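Storing small toys in paper bags

A kraft paper bag makes a serviceable open bin for pet toys and small soft toys. It costs little, stands on a shelf without support and can be recycled when it wears out. The weak point is the rim, which softens with handling and falls inwards until the opening is too narrow for a hand.

Preparing the bag

Choose a flat-bottomed bag without handles, at least 28 cm tall before folding. Open it fully and press the base flat from the inside. Turn the top edge outwards by 4 cm and work round the opening. Small pleats will form at the corners – leave them, as flattening them tends to split the paper.

Fix the folded rim with binder clips. Space them to suit the bag and put them where the paper lifts most. Clips with a narrow jaw crease the rim less but slip sooner on thick folds. 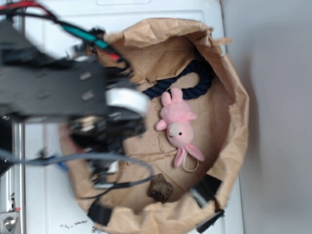
Open bag with the rim folded out and clipped; rope toy and pink plush inside.

Filling

Put rope toys in first, curved along the wall. A thick cord pushes back against the paper and helps to keep the sides apart. Soft toys go in next, on the floor of the bag. Hard toys with sharp edges need a different container.

Do not fill beyond two-thirds of the depth. Toys must be dry, as damp cord weakens the base within a day or so. For washable plush, follow the care label before storing.

Upkeep

Wrinkles in the floor of the bag are harmless. Replace the bag when a crease opens into a hole or the base sags when lifted. Always lift from underneath with both hands – the clips are there to hold the fold and will not carry weight. Keep spare clips out of reach of children and dogs.

Related tips
Lining a shallow drawer with kraft paper
Removing rust marks left by clips
Drying rope toys after washing
Labels that stick to paper bags
January cupboard clear-out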